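Lemon, Board and Two Small Cups: Prerkbridge Takes On the Kitchen Stain

Aug 1, 2026

PRERKBRIDGE – The town that once held a public meeting on the correct height of a doorstep has found a new subject worthy of its attention. It is the brown mark on the cutting board, and whether anything can or should be done about it.

The matter will be settled, or at least aired, at Prestolska, the household workshop on Jiltitz Street, which is putting on an evening course this September called Boards, Stains and Small Spills. Twelve places were offered. They were gone before the paint was dry on the sign, according to Jasper Postma, who painted the sign and concedes that it was slow paint.

Postma has run Prestolska for nine years, teaching people to do things their grandparents did without being taught. Past courses have covered drawer liners, the folding of fitted sheets (two evenings, some tears) and a well-attended session on kettles. The new course needs very little equipment. A table, a mat, a board and a lemon will get you through most of the first evening.

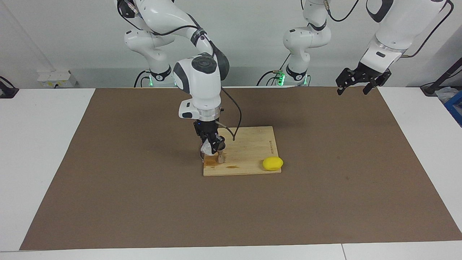

The lemon is where opinions divide. One school holds that a cut lemon and a spoonful of salt, rubbed in with the grain and left for a few minutes, will lift most of what coffee and tea leave behind on pale wood. The other school holds that you will then have a stained board that smells of lemon. Postma belongs to the first school. His co-teacher, Miloslav Šimek, belongs to the second and has been asked to be polite about it until the break.

"I have nothing against the lemon," Šimek said. "I would put it in the tea."

Šimek's own method is to wipe a spill as soon as it lands, which he admits does not fill an evening. He has therefore added a segment on pouring, on the theory that a great many stains begin with somebody filling a very small cup in a hurry while looking at something else. Students will practice over a board until they can do it without leaving a ring, or until the tea runs out.

The course fee is modest and covers the tea. The lemons come from Prins, the grocer on the corner, who has agreed to supply them at cost and has asked, reasonably, that people stop coming in to squeeze them for practice.

There is also the question of the mat. Prestolska's house rule is that wet work happens on one, and Postma prefers dark brown. He says it is restful to look at. Šimek says it is the color of tea, and that a man who buys a mat the color of tea has already made his peace with what is coming.
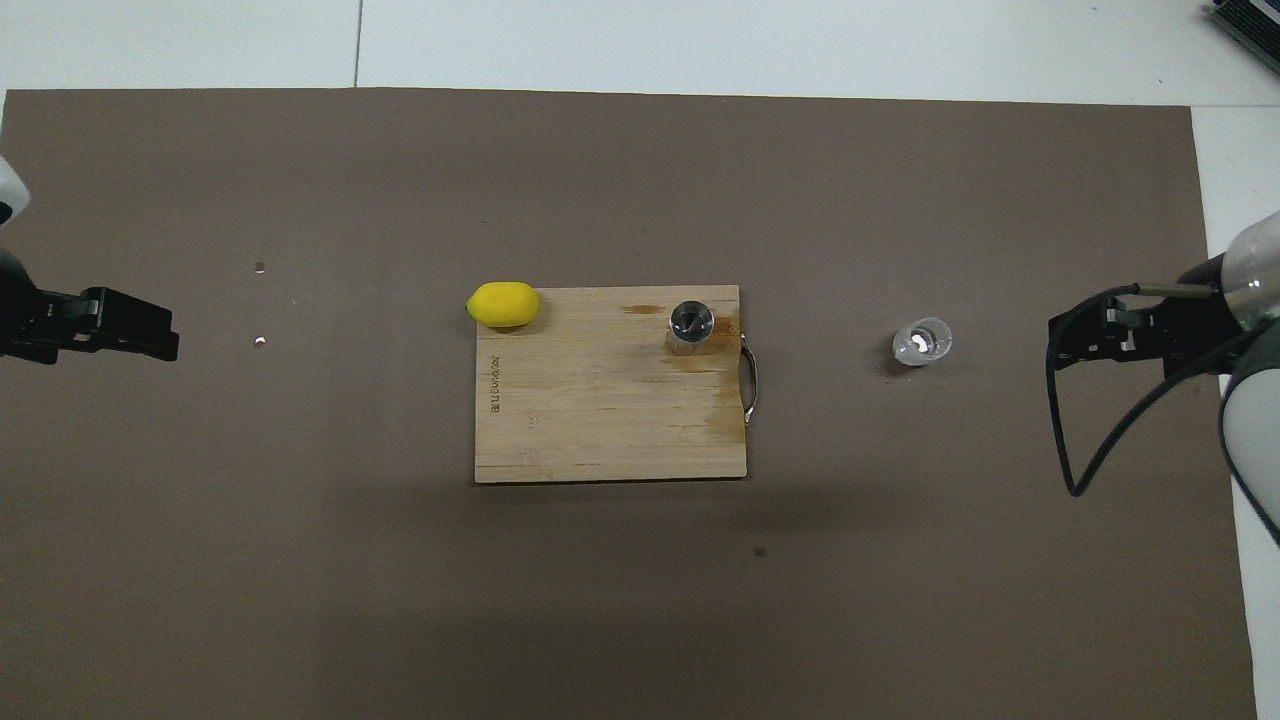

The board, with lemon and cups. Opinion remains divided on the stain.

Not everyone in Prerkbridge sees a problem in need of a course. Several letters to this page have argued that a kitchen board is supposed to look used, and that a spotless one suggests a household living on toast. One reader wrote that she has kept the same board through two kitchens and one marriage and would not dream of scrubbing it. Another enclosed a drawing of his, with the stains labeled by year.

Postma has read the letters and has made room for them. The final evening will include a short discussion titled When to Leave It Alone, to be led by Šimek, who has already asked whether it could be moved to the first evening and the rest canceled.

For those who cannot wait, both men agree on the basics. Wash the board by hand in warm water, both sides, even if only one side met the tea. Stand it on edge to dry. Keep it out of the dishwasher and don't leave it to soak in the sink overnight. A little food-grade mineral oil now and then does bamboo and wood no harm, though Postma warns against oiling over a fresh stain unless you have grown fond of it.

On metal cups the two are also in agreement, somewhat to their own surprise. Rinse them soon, dry them with a cloth, and the water spots will take care of themselves. Glass cups get the same treatment, and should be put down well away from elbows. Šimek considers this last point the most valuable thing he teaches.

A waiting list for a second round is open at the Prestolska front desk, where callers are asked to bring a pencil, the desk's own having gone missing during the kettle session. Anyone bringing a board from home should write their name on the back. Coffee stains are welcome. Beets will be dealt with separately, in a course that has no date yet and, if Šimek has his way, no lemons.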